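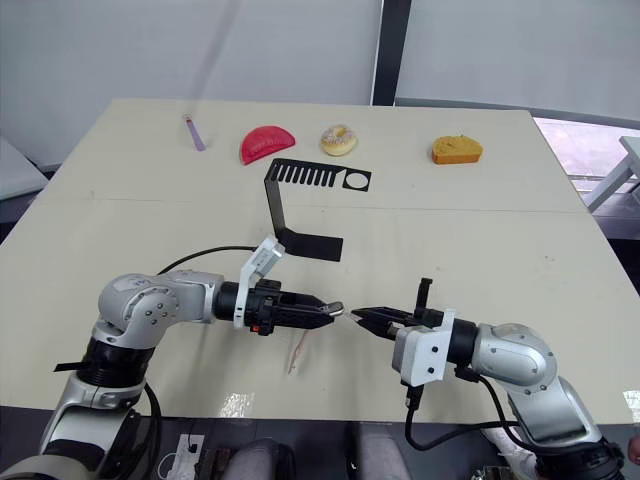 The cream top, with the black rack and the doughnut at the back

Lists > Savchuk Makers > Tables and Worktops > Thread

Search this list
Go

Re: scuffs on a pale top, and where to put the rack

Hello all,

Picking this up again after a busy March. Somebody wrote:

> I'm after a light coloured top but worried every mark will show.
> Does yours still look decent? And does the seam bother you?
> Also, is that bent black rack any good or does it wobble?

Marks do show, I won't pretend otherwise! There are light scuffs and a few little spots on mine, and the front edge goes shiny when the light catches it (drives me mad at 8 in the morning). I wipe it with a damp cloth and leave it at that. The seam across the middle is faint and I've stopped noticing it - crumbs do find it, though.

The rack is bent metal, with slots along the top plate and a round hole at one end. Mine came from Memel and sits on a flat foot, no wobble so far, but I wouldn't hang anything heavy off it. Pallix do one that clamps on, if you'd prefer that.

My bits and bobs live along the back: the thin purple thing, the red half-round one, and the doughnut with the sprinkles, which always gets the comments. I'd like them in a tidier row but they wander.

Has anyone tried the Ternex polish on a cream surface? I'm a bit nervous of it.

Cheers all

Recent in this list
Felt feet or rubber feet?
Ternex polish, matt or gloss
Getting glue off a worktop
Memel rack: spare screws wanted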